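搜索词条 请输入关键词 搜索

梅克比联合核查组

梅克比联合核查组（Mekby Joint Verification Team，当地人一般就叫"核查组"，老一辈还有叫"白袖章"的）是巴尔诺夫（Barnov）政府和派内马尔（Painemal）高地阵线在停火期间共同设立的一个现场核查机构，总部在梅克比镇，谈判桌则摆在山下的萨斯特斯特德（Saststead）。这个词条我改过很多遍了，先说明一下，我写东西爱聊天，硬邦邦的定义放在前面，后面就随意一点，大家将就着看。

它管的事情说起来很窄：有人报告说停火被破坏了，核查组去看，看完写报告，报告交给双方的联络官。它不抓人，不判谁有罪，也没有权力命令任何一支队伍后撤。很多人第一次听说它的时候都以为这是一支维和部队（我当年也这么以为！），其实核查员连武器都不许带，出门靠的是一辆车、一部电台和一张双方都签过字的通行证。

名称和译名

"核查"这个词当初是吵过的。阵线方面的草案用的词更接近"监督"，政府方面嫌它听着像上级管下级，提出来用"观察"。阵线又觉得"观察"太轻了，看一眼就走也叫观察。最后定下来的这个词在高地方言里本来是丈量田界时用的，意思是两家人一起走一遍地头，走完各自点头。我特别喜欢这个来历，可惜译成中文只能叫"核查"，味道丢了一大半。

中文资料里还能见到"联合监察组""梅克比小组""停火核实队"几种写法，指的都是同一个机构。要是你查到"萨斯特斯特德核查组"，多半是写的人把谈判地点和办公地点弄混了，两个地方隔着整整一道山梁。

背景

讲核查组不能不讲第三轮会谈。前两轮谈的都是大题目，土地、自治、税收，谈得很热闹，停火条款却只有一句话，说双方"应当克制"。结果可想而知，每次山里一响枪，两边的代表团就在萨斯特斯特德各发各的声明，都说是对方先动的手。报纸照登，读者爱信谁信谁。

第三轮一开场就差点散掉。起因是一座木桥，夜里被烧了，桥北的村子说是政府军烧的，桥南的说是阵线烧的，还有一种说法是两个赶牲口的人生火取暖没看住。到今天也没有定论，因为等有人想起来该去看看的时候，桥墩都被拆回家当柴火了。政府代表团里的法律顾问阿吉特·马拉尔（Ajith Marar）在会上提了个很朴素的问题：我们到底有没有办法知道一座桥是怎么没的？这话后来被引用得很多，版本也很多，我采用的是会议纪要里的写法。

接下来四天，大题目全部搁置，专门谈这一件事。出来的文件叫《关于现场核查的补充议定》，正文很短，附件很长，附件里连核查员的午饭由谁出钱都写了（各出各的，水由接待的一方提供）。

组成

核查组由三部分人组成，政府方提名的、阵线方提名的、再加上双方都同意的第三方人员。每次出动至少三个人，一边一个，缺一个都不能出发。这条规定在头一个冬天闹过不少麻烦，有人感冒了，整队就得等，消息传到的时候雪早把脚印盖住了。后来改成每一方都要有替补名单，替补得住在镇上，听到电话就能走。

首任组长是安妮卡·贝拉米（Anika Bellamy）。她之前做的是水文测量，跟政治基本不沾边，据说双方同意她的理由正好就在这儿：谁都找不出她说过什么得罪人的话。她上任以后定了几条内部规矩，到现在还在用，我挑几条写在这里，因为议定书正文里看不到：

到现场先记时间和天气，再跟人说话。
同一个问题要问双方各自指定的证人，用同样的措辞。
报告里不写"据信"。看见了就写看见了，听说的就写听谁说的。
车上不载客，不捎信，不帮忙带盐带烟。

最后那条看着好笑，执行起来最难。山路上几十里没有别的车，老人家招手要搭一段，你开过去？贝拉米的办法是停车，把人的名字和村子记下来，用电台请镇上另外派车。慢是慢，至少没有人能说核查组的车帮哪一边运过东西。

工作流程

一份投诉从村里走到谈判桌上，大致是这么一条路。先由村一级的联络人填表，表格是双语的，背面可以画图。表交到梅克比，值班员登记编号，当天必须通知双方。然后出动，勘看，问话，回来写稿。稿子由三方核查员一起签字，签不拢怎么办？可以附不同意见，附件跟正文一样厚都行，但正文里必须有一段"三方均同意的事实"。哪怕这一段只剩一句话，比如"该处有一间屋子，屋顶烧毁"，也得写。

我觉得整套制度里最聪明的就是这一段（个人意见啊，编辑要删就删吧）。你想，两边吵得不可开交，翻开报告，头一段却是大家都认的。后面谈判的人可以从这句话往下接。马拉尔后来写过一篇回忆，里面说他最怕看到厚报告，最爱看到那句共同认可的话变长，哪怕只长半行。

报告不公开全文，只公布摘要。这个安排挨骂挨得最多，下面争议那一节再说。

登记数字

核查组存续期间登记在册的投诉一共是2401件。这个数字出自它自己的结项报告，我没有找到别的独立来源，请各位引用时注明。要留意的是一件投诉不等于一次冲突：同一声枪响，桥南桥北各填一张表，就是两件；丢了羊也有人来填表，值班员照样登记，因为规矩是来者必登。

这里头最终三方意见完全一致、没有任何附件的报告是55份。有人拿这两个数一除，说核查组效率低得可怜。我不太同意这种算法，很多投诉根本没有走到出动那一步，联络人在村里就说开了，表格撤回，登记号还留着。撤回的有多少，结项报告里没有单列，挺遗憾的，讨论页上有人说见过分年的表，见过的朋友请把出处贴上来。

几次有代表性的核查

磨坊案。核查组成立以后的头一桩大事。阵线说政府军占了河边一座磨坊当岗哨，政府说那是磨坊主自愿租出去的。核查员去了，磨坊主拿出来一张租约，租约上的日期比停火早。这下难办了，补充议定只管停火以后的事。最后报告如实写了租约的内容，谈判桌上另外订了一条，说河两岸的磨坊、水闸和渡口一律不得驻人，合同在先的也要搬。磨坊主拿到了补偿，听说磨盘后来又转起来了。

十一月的学校案。山口的小学被用来存过弹药，这一点双方没有争议，争的是什么时候搬走的。核查组问了老师，老师翻出点名册，哪几天没开课一目了然。我读到这里真的很感慨，一本点名册比两个代表团的声明都管用。这份报告就在那55份里面，也是后来《学校与诊所条款》的直接由来。

哨卡误会案。新换防的士兵不认得通行证，把核查车拦了一夜。按理说这是很严重的事，贝拉米的报告却写得极平淡，时间、地点、电台呼叫记录，完了。双方联络官各自向她道了歉（政府军那边是扣了车，阵线那边是收到呼叫以后没有及时转达）。此后通行证改成了大字版，还印了图样发到各个哨卡。

羊群案。不少文章喜欢拿它当笑话讲，我看没那么可笑。一群羊越过了临时分界，牧人不敢过去赶，对面的人也不敢赶回来，怕被说成挑衅。核查组破例当了一回牵线的，让两边各出一个人，在界桩旁边交接。从那以后分界线上设了四处固定的交接点，牲口、信件、生病的人都从那里走。有研究者认为，这些交接点对停火的贡献比所有报告加在一起还大，这话可能说过头了，但方向我是认的。

争议和批评

批评最集中的还是保密。记者要全文，受害者家属也要全文，核查组只给摘要。支持保密的人说，证人都住在山里，名字一公开就没法过日子了；反对的人说，可以把名字涂掉嘛，何必整份锁起来。两边都有道理。谈判后期达成的折中是家属可以到梅克比当面查阅跟自己有关的那一份，不能抄录，不能拍照。不少家属走了很远的路去读那几页纸，读完了又觉得写得太干。这种失望我能理解，报告的语言本来就不是写给家里人看的。

第二种批评来自阵线内部的强硬派，说核查组把武装斗争变成了"填表斗争"。政府军里也有一模一样的抱怨，用词都差不多！我在整理资料的时候把两篇文章并排放着看，要是遮住署名，还真分不出来谁是谁。

第三种批评说它没有牙齿。报告交上去，违反停火的一方顶多丢脸，没有罚则。马拉尔在第四轮会谈上提过一个处罚表，什么样的违反对应撤多少哨卡，列得很细，双方都表示"有兴趣研究"，研究到会谈结束也没有下文。

还有人批评核查员里女性太少，高地的妇女有些事不愿意对男核查员讲。贝拉米在任时改过一次招募办法，效果怎么样说法不一，相关段落我还在补。

撤销和后续

全面协议签署以后，核查组按议定转成民事机构，名字也换了，工作内容从枪声和哨卡变成了界桩、水渠和归还房屋。严格讲那已经是另外一个机构，应该单开词条，我开过一个草稿，被退回来说来源不够，等有空再战吧。

原来的登记簿存放在梅克比镇公所，按当初的约定，双方各持有一套副本。镇上的人对核查组的印象总的说来不坏，问起来多半先讲那辆车的喇叭有多难听，再讲别的。山口那所小学的墙上一直留着一块黑板，写的是当年交接点的开放时间，每天早上和下午各一次，粉笔字描了又描。

影响

后来别的地方谈停火，也有照搬这一套的，照搬得最多的就是"三方均同意的事实"那一段。照搬得最少的是替补名单，偏偏我觉得没有替补名单，前面那些都容易落空。要是你正好在写这方面的论文，建议把附件从头到尾看一遍，正文二十分钟就能读完，真正有意思的东西全在附件里：车胎谁换，电台用哪个频道，过节的时候放不放假（放，两边的节都放）。 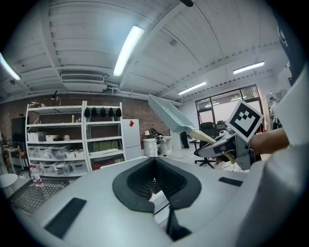
相关词条

补充议定（现场核查）
学校与诊所条款
交接点制度
萨斯特斯特德会谈
派内马尔高地阵线
停火联络官

编者附记

人名译法我统一按读音处理，安妮卡·贝拉米在旧版里写作"安尼卡·贝勒米"，是同一个人。羊群案那一段的出处还缺页码，手边有纸本的朋友麻烦核对一下，改的时候在编辑说明里写一句就行，不用来问我。

分享 55 评论 4

联系我们 | 版权说明 | 返回顶部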